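Two arms on one table: a talk about the Talus bench kit

Fernanda Meireles has spent most of June with the Talus, a two-arm bench kit sold by Plillar. She teaches evening classes in automation and wanted something students could program in a week.

"I gave it pens and a toolbox," she said. "Everyone understands putting pens away." 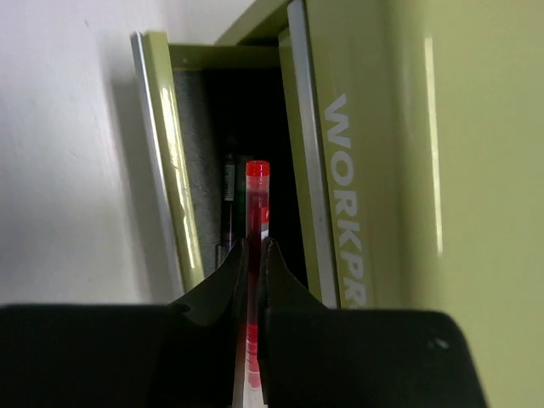 A red pen between the fingertips of the Talus gripper.

Slim objects are a fair test, in her view. The stock fingertips come to a narrow point, and she has left them on. Setup took her 80 minutes, most of it spent on the rails.

"The manual is thin there — two pages," she said. "The software is better." 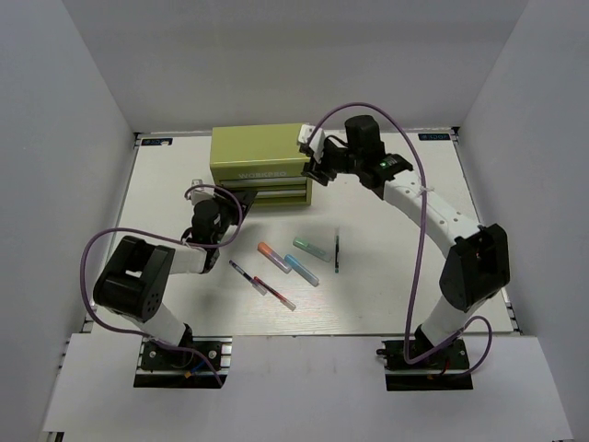 She runs both arms from one script and keeps the speed at 30 percent while students are near. The loose cables bother her more than the speed does.

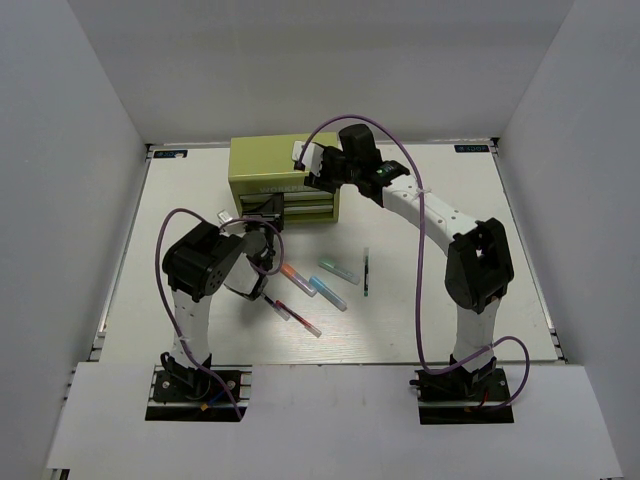
Elango Kamath disagreed about the cables and said he would sooner have slack than a connector pulled out in the middle of a class. His complaint was the price, $1,626 per arm.

Meireles thinks that is fair for a school, less so for a hobbyist.

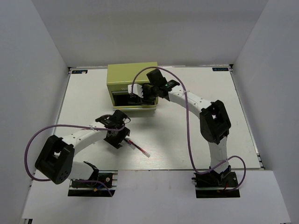 Support and spare parts

Plillar answered her two emails within a day. Replacement fingertips are sold in pairs, and she has ordered one set.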